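In Defense of the Slow Counter

22 January 2021

There is a bakery in Drurnton that I have been going to for most of my adult life, and I want to say a few words on its behalf, although it hasn't asked me to and would probably be embarrassed. It is called Mamo, it has one door and one window and a counter you could cross in two steps, and if you go in at the wrong hour you will stand in line long enough to read every notice on the corkboard, including the ones for lost cats who must surely be home by now.

Last June the town put out a plan for the main street. It is a long plan and I read all of it (I have more evenings free than I used to), and a good deal of it is sensible. The crossing by the library does need fixing. The trees do need more room. But tucked in the middle is a section on what it calls "customer flow," and the gist is that the small shops ought to be helped, with grants of up to 3000 dollars each, to get people in and out faster. Order ahead, pay ahead, pick up from a shelf. Get the line off the sidewalk. I understand why, this year of all years, and I don't want to be unkind to the people who wrote it, who plainly care for the place. I just think they have mistaken what a line is for.

I was brought up in a family that baked on holidays and bought its doughnuts the rest of the time, and buying them was an outing. My grandmother put on a decent coat. You didn't simply get your half dozen and go. You asked after the baker's knee, you were told about the knee at some length, and then you had to choose, and choosing out loud in front of other people is a small kind of public speaking that I think does a child good. I learned to say "please" at that counter, and I learned to change my mind politely. I also learned that the plain ones go first, a lesson that has held up for me in several other departments of life.

It is easy to be sentimental about such things, and I know I am. My own kids point out that I am perfectly happy to have my socks mailed to me. They're right! I don't want a conversation about socks. But food seems to me to be a different matter, and sweet food most of all, because none of us needs it. Not one person in that line at Mamo has to be there. We have all decided, on an ordinary morning with plenty of other things to do, to go and get something with icing on it, and there is a cheerfulness in a group of people who have all made the same slightly foolish decision.

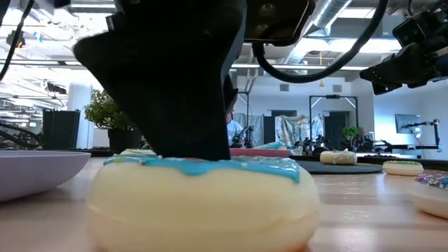 Blue icing, a few colored flecks: the sort of doughnut a child picks first.

I have a weakness for the loud ones myself. A grown person is supposed to graduate to the almond croissant, I think, and I did go through a croissant period, but I have come back around to frosting in colors that don't grow on any tree. They photograph badly and they stain your fingers, and I have never once seen anybody eat one in a bad temper. If the grants must be spent, I'd happily see a portion go to food coloring.

Now, the case on the other side deserves a fair hearing. A friend who lives out past the Aoki Road bridge told me, quite firmly, that my slow counter is a luxury for people whose mornings belong to them. She has two jobs and a bus to catch, and if she can't be out of the shop in 3 minutes she simply can't go in. I have thought about that a good deal since, and I don't have a complete answer. I do notice that when Jomance, the coffee place on the corner, went over to ordering by phone two winters ago, she didn't start going there. She said it felt like picking up a prescription. So perhaps what she wants is a slow counter and a later bus, and perhaps the plan could have something to say about the bus.

I'd also point out, gently, that a fast shop asks something of the people who work in it. When the chatting stops, the breathing stops with it. I worked a summer in a sandwich place when I was nineteen, and what I remember, apart from the smell of onions on everything I owned, is how grateful I was for the customers who dithered. A man who couldn't decide between rye and wheat was half a minute of rest. We had regulars who dithered on purpose, I'm almost sure of it, and I have tried to pay that kindness forward by being hopeless about muffins.

And then there is the matter of knowing one another. The town council's own survey had 234 replies, from a town of several thousand, and the report frets over how to "reach" everybody else. I could have told them where everybody else was. They were standing behind me, talking about the crossing by the library. I have heard more useful opinion on the state of our drains in that line than in any meeting I've sat through, and I have sat through plenty. People will say to the back of a stranger's coat what they'd never write in a box on a form. You hear who's been ill. You hear whose boy has got himself into college and whose roof has gone again. This past year, with all of us spaced out along the sidewalk and shouting a little through our masks, it was some weeks the only conversation I had in person with anyone I'm not related to, and I walked home the long way afterward to make it last.

So my suggestion to the people with the plan is a modest one. Leave the shelf and the phone ordering to the shops that want them, and no hard feelings. For the rest, put up an awning. I priced one out of curiosity, a plain canvas one, and a secondhand frame could be had for 600 dollars, well inside the grant. Add a bench for those of us with knees. Let the line stay out there on the sidewalk where it has always been, only drier, and give the lost cats a fresh sheet of corkboard while you're at it.

The plan is open for comment at the library desk, where the forms are in a wire tray next to the tax booklets. I've already filled mine in, on both sides, and had to ask for a second sheet.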